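3.2 Sweets kept in the kitchen

Household sweets were recorded in two ways. Parents filled in a short form each evening, listing any chocolate, candy or other confectionery eaten by a child that day, and once a week they weighed what was left in the cupboard, jar or bag. The form asked where the sweets had been stored, who had handed them out, and whether the child had asked first. Forms with more than one blank line were returned to the family and left out if they did not come back complete.

The study ran in Warkerum for 15 weeks, starting in September so that the weeks before and after Halloween would both be covered. Families were reached through the newsletter of the Flovisetti parenting site, which had nearly 4000 subscribers in the district when recruitment opened. This is a narrow route into the population. Readers of a parenting newsletter may think about snacks more than other parents do, and the figures should be read with that in mind.

Storage places were grouped into 4 types: open counter, closed low cupboard, closed high cupboard, and any room other than the kitchen. The grouping follows Lamari, with one change. Lamari treats the top of the refrigerator as a high cupboard, but several parents in our pilot said their older children could reach it from a chair, so we coded it as open counter. A household that moved its sweets during the study was coded by week, and the move was noted.

Children aged seven and over were also asked where the sweets were kept. Their answers did not always match their parents' answers. Where the two differed, we used the parent's answer for the main analysis and kept the child's for the comparison in Section 4. Some parents reported a second supply for their own use – usually baking chocolate or a gift box – and this was weighed separately when they agreed to it.

After Halloween the pattern changed in most homes. Candy brought in by the children was often left out in the bag for the first few days and then moved to a closed cupboard. Parents described this as a way of ending the holiday without an argument. Murakami reports a similar delay after school parties, though with smaller amounts and younger children.

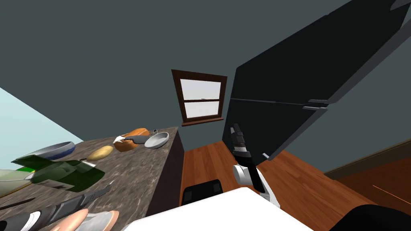
Page last modified: March, revision 7
Figure 2. Kitchen with countertop and window.

Counter space was not measured. We had planned to ask for its length, but the pilot families found the question tiresome and gave answers that could not be compared – some included the stove and some did not. The final form asked only whether sweets were in plain sight of a child standing in the kitchen doorway. Parents answered this for each week in which the storage place changed, and otherwise their first answer was carried forward.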